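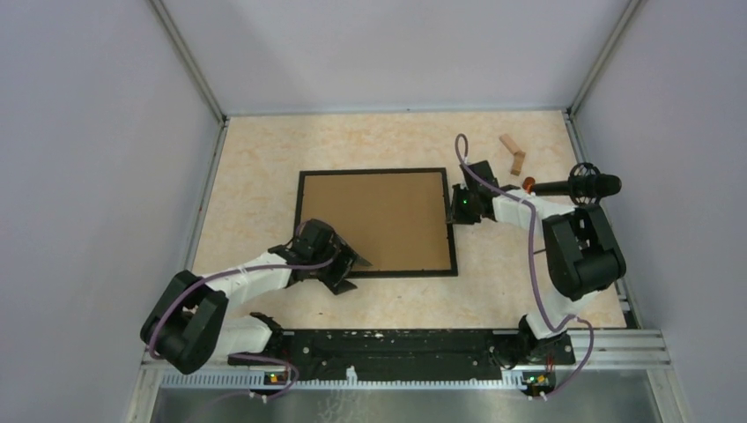 Fallberg Community Services, Language and Settlement Team

Progress report to the Sammont Fund, second half-year
Prepared by Jihad Saliba, project coordinator
Period covered: July to December

1. Summary

The evening language courses in Fallberg and Deng have continued through the whole period. In total 220 adults were enrolled, against the 200 we promised in the application. The course in Fallberg is full and has a waiting list. The course in Deng started later than planned and it is still smaller than we would like. The spending is within the budget, with one change that we ask you to approve (section 5).

2. Courses in Fallberg

We ran beginner and intermediate groups on weekday evenings, from 6 p.m. to 8 p.m. In the first report I wrote that many beginners stopped coming after the first month. We asked them by telephone for the reason, and the most common answer was work shifts. From September the same lesson is therefore given also in the morning, and a student may change between morning and evening without asking us before. The teachers were at first not happy with this, as they do not know how many people will come to the room. They now prepare the lessons in smaller parts, so that a person who missed one evening can still follow.

Attendance in October and November was better than in spring. December was weak, as it is every year.

The intermediate group asked for more writing. We added a short writing hour where the students work on real letters: an answer to the landlord, a message to the school, a complaint about a bill. Several students brought their own letters from home. We agreed with the teachers that such letters are not copied or kept.

3. Courses in Deng

The room which we had rented in Deng was not available before the middle of September, due to repairs of the heating. We lost five weeks. I informed your office of this in August by e-mail. The course was opened in the last week of September with 55 people enrolled, who are included in the total above.

The bus connection remains the main difficulty. The last bus leaves shortly after the lesson finishes, and students from the outer villages must go out before the end. We moved the start to an earlier time, which helped them but made it harder for the people working in shops. I do not have a good solution at this moment. We have written to the bus company and received a polite answer without any promise.

4. Learning material

The workbook Cikulura was finished in August and has been used in all beginner groups since September. It is built on everyday situations, with large print and few grammar terms. The teachers report that the chapters on health and on shopping work well. The chapter on taxes is too difficult and comes too early, and we will move it to the end in the next printing. There are also mistakes in the answer pages for chapters 2 and 7. A correction sheet has been given to every group.

We planned to have sound recordings together with the book. Only the first half is recorded. The speaker was ill during November and we preferred to wait for her, so that the voice stays the same in all chapters. The remaining recordings are planned for February.

5. Budget

Salaries of teachers are as planned. Rent is lower than planned, because we did not pay for the weeks when the room in Deng was closed. Printing is higher, since we ordered more copies of the workbook for the additional students.

We ask for your permission to move the unused rent to the printing line. The total amount of the grant does not change. The detailed table was sent with the financial form, and the receipts are kept in our office in Fallberg.

6. Childcare

This was not a part of the application, but I mention it as it was a question in your last letter. We could offer childcare only in the morning groups, in cooperation with the kindergarten in the same street. Mothers of small children attend these groups much more regularly. For the evening we have no partner yet.

7. Plans for the next period

The spring courses begin in the third week of January. People on the Fallberg waiting list will be invited first. We will test one group in Deng with lessons on two longer evenings in place of four short ones, and compare the attendance in April. The second printing of Cikulura will be prepared in March, after the teachers have sent their comments.

The final test for the intermediate group is planned for May. We would be glad if someone from the Fund could visit us then, or at any earlier lesson.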